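Vellaston Help Home | Titles | Watchlists | Alerts | Account | Contact
Search the guide
Enter a title, actor or keyword

Section 4. Setting up a filmography watchlist

A filmography watchlist follows one actor or director and adds their movies to your Vellaston account as they are announced, released or moved to a new date. You need a confirmed account and at least one profile. Set-up takes a few minutes on a computer. On a phone the steps are the same, but the menus are under the three-line button.

4.1 Creating the list

1. Sign in and open Watchlists.
2. Select New list, then Filmography.
3. Type the person's name in the Person field. Wait for the suggestions to load before you press Enter.
4. Pick the right entry. If two people share a name, check the credits shown under each.
5. Choose which credits to include: Acting, Directing, Writing, Voice or Self.
6. Select Save. The list appears in the left column with the person's name as its title.

Note: "Self" covers talk shows, award broadcasts and documentaries. Leaving it on for a well-known actor can fill the list quickly. A list holds up to 2450 titles, and anything past that is dropped, oldest first.

4.2 Names with accents

The Person field accepts names with or without accents. Typing Tincuta Preda finds Tincuța Preda. If an actor has worked under an earlier name, either name opens the same entry, and the credits are shown together.

4.3 Announced and rumored titles

Every title carries one of four labels: Released, Dated, Announced or Rumored. Rumored titles are hidden by default. To show them:

1. Open the list and select Options.
2. Turn on Include rumored.
3. Select Apply.

Caution: Rumored titles come from press reports and interviews. An actor saying they would like a movie of their own is enough for a Rumored label. Do not buy advance tickets or plan an event around one.

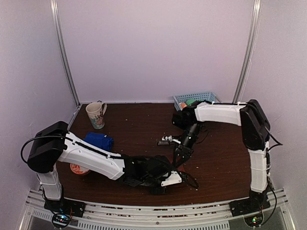
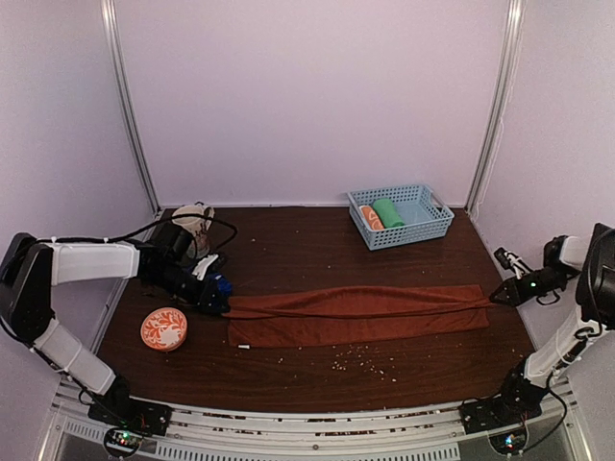 Why did a movie disappear from my list after it was announced?

The studio withdrew it or went 90 days without confirming it, and the title was moved back to Rumored. Turn on Include rumored to see it again.

4.4 Setting alerts

1. Open the list and select the bell.
2. Choose New title, Date change, Trailer, or any mix of these.
3. Choose Email or App.
4. Set a delivery time. The default is 8 a.m. in your own time zone.
5. Select Save alerts.

Alerts for the same person are grouped into one message a day. Trailer alerts are sent as soon as the trailer is posted and ignore the delivery time.

Note: If you have linked a Fumine account, turn off alerts there first. Otherwise you will get each one twice.

4.5 Sharing a list

1. Select Share at the top of the list.
2. Choose View only or Can edit.
3. Copy the link and send it.

People with a Can edit link can add and remove titles but cannot delete the list. A list can have 26 editors. To remove one, open Share, find the name and select Remove. The old link stops working for that person only.

Caution: Changing a list from shared to private erases the comments on it. Export them first from Options > Export.

4.6 If something goes wrong

Error 2458 means the person's entry is being merged with another one. Wait an hour and save again. If credits are missing or belong to someone else, use Report a credit at the bottom of the entry, and include the title and year.

Continue to Section 5, Importing from Woteck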